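4.2 Chores with more than one verb

The tabletop results of Section 4.1 would let a generous reader conclude that the problem is nearly solved. We are fond of generous readers, but we had also planned a kitchen suite, and it is less flattering. Most people who want a machine in their home do not want it to pick up a cube. They want it to put the food away, and to do so while they are in another room.

The kitchen suite was built by the second author in the Trastedholm simulator, using the same arm model as before, fixed to a pedestal on the floor beside the counter. The pedestal matters a good deal. A person who finds the tomato hard to reach takes a step to the left. Our arm takes no steps, and must do everything it is going to do from one spot, like a guest who has been told not to get up. We considered a mobile base and decided that we had enough ways to fail already.

Each chore in the suite is written as a plain instruction of the kind one might leave on the refrigerator. "Put the tomato in the bowl" is the shortest. "Put the tomato in the bowl, put the bowl in the microwave and close the door" is the one most of our test users thought of as a single job. Ritva Ikonen, who collected the instructions in April, asked people at the Rosdale site to write down chores they would hand over without supervision, and we kept their wording wherever it could be parsed. We discarded "tidy up a bit." No two of us agreed on what the final state should look like.

Figure 6 gives two views of the kitchen used for the tomato and bowl chores. The layout is friendly by household standards. Both objects are out on the stone, with no stack of mail on top of them and no cat. We mention this so that the numbers that follow are read against a kitchen cleaner than any of ours.

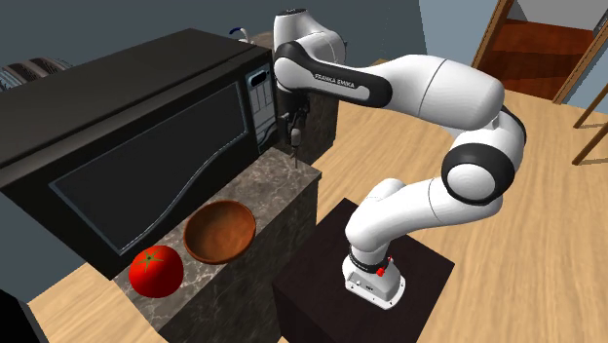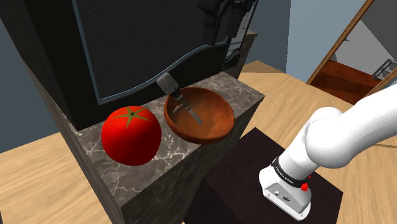
Figure 6. The simulated kitchen from two viewpoints. In both, the tomato is beside the bowl on a veined stone counter and the white arm is mounted on a dark base next to it.

We ran 300 episodes of the short instruction and 300 of the long one. An episode counts as a success if the simulator state at the end matches the instruction, with no credit for style and none for effort. Odair Paiva argued for partial credit on the grounds that a tomato lying next to a bowl is closer to being in the bowl than a tomato on the floor. This is true, and we report partial progress in the appendix, but the person who comes back to the kitchen will still have to pick up the tomato.

On the short instruction the policy does well enough that we stopped watching every run. The usual failure is a grasp placed too far toward the leaves, after which the tomato rolls and the arm carries on, closing on air and delivering the air to the bowl with great care. The policy has no notion that it is holding nothing. We added a check on finger width that catches most of these cases, and we are aware that a check on finger width is the sort of thing one adds in place of understanding.

The long instruction is another matter. Of the 300 episodes, 11 ended in the required state. The failures are spread unevenly over the steps. Moving the tomato was rarely the trouble. Lifting a loaded bowl by its rim was, and the arm's favorite solution was to tip it, which returned the tomato to the counter and the episode to its opening position. Joonas Juntunen suggested that we call this a reset behavior. The door stopped many of the remaining runs, as the arm tended to finish its approach standing in the way of the thing it meant to open.

We looked into whether more data would help. Training on the full set of 2289 demonstrations, in place of the reduced set used in Section 4.1, improved the short chore and left the long one where it was. Hilkka Pitkänen then recorded 20 additional demonstrations of the bowl lift alone, taking the rim from the side farthest from the tomato. These helped more than everything else we tried. They also amount to a person telling the machine how to hold a bowl, and we would rather not describe that as autonomy.

A second look at the viewpoints was prompted by a reviewer of an earlier draft. From a high camera near the arm, the bowl's far wall and the gripper can fall along the same line of sight, and depth becomes a matter of opinion. We reran the long chore with two cameras and saw fewer missed grasps at the rim, but the door failures remained. Seeing the door was never the difficulty.

Ratree Chaimongkol repeated the short chore on hardware at Clillavby, with a real bowl and a supply of real tomatoes. The ranking of the policies carried over from simulation. The tomatoes carried over less well, and we recommend that anyone repeating the experiment set the grip force before buying the good ones. We did not attempt the long chore on hardware. Our colleagues at Vainio own the only microwave in the building, and they use it at lunch.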